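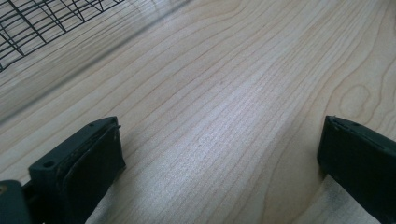
Make the fingers longer and you'll get your opening back, went one comment on the October post, and stop blaming the springs. OK. Fair. Did not make them longer but did quit blaming the springs.

So, Garkley update. Short one, I have to be out the door in 10 minutes.

The hand gripper is back together. Third rebuild. The linkage was binding near the end of travel and I'd been filing the wrong part for two evenings, so that was fun. Swapped the pivot pins, put the left side back on, squeezed the handle, much smoother. Still a bit of slop on the right. I can live with slop, I can't live with binding.

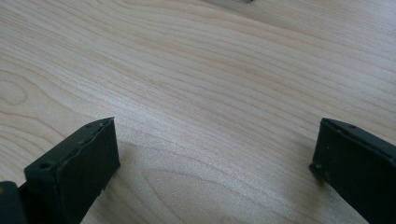

Jaws open over the table. Worn bits near the left tip are staying.

Went with the Cassim hinge in the end, not the Flotano one. Flotano looked nicer on paper but needed 7 screws a side and I kept droping them. Cassim clips in. One less reason to swear at the bench.

Cycle test is next. I want 4,000 squeezes out of it before I trust it with anything made of glass, and I'm at 97, all by hand, while watching TV. My forearm has opinions. Might rig a motor to do it, the old one from Jastik is still in the drawer and its doing nothing.

Other thing I want to sort out is how far the two tips drift from each other when it's open. If they're off there they are off when it closes, and then small stuff rolls out sideways. Coins, washers, the worst. Will try shimming the right side first, cheapest fix.

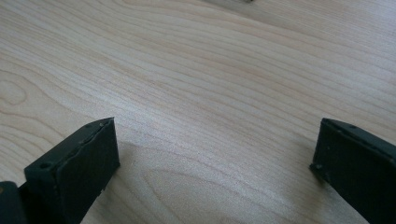
Open again, little round holes on both fingers.

Parts list is nearly done, I'll post it when the spacer sizes stop changing. Somebody asked about the pad glue, I used two kinds and didn't label which side got which. Will report back when one of them falls off.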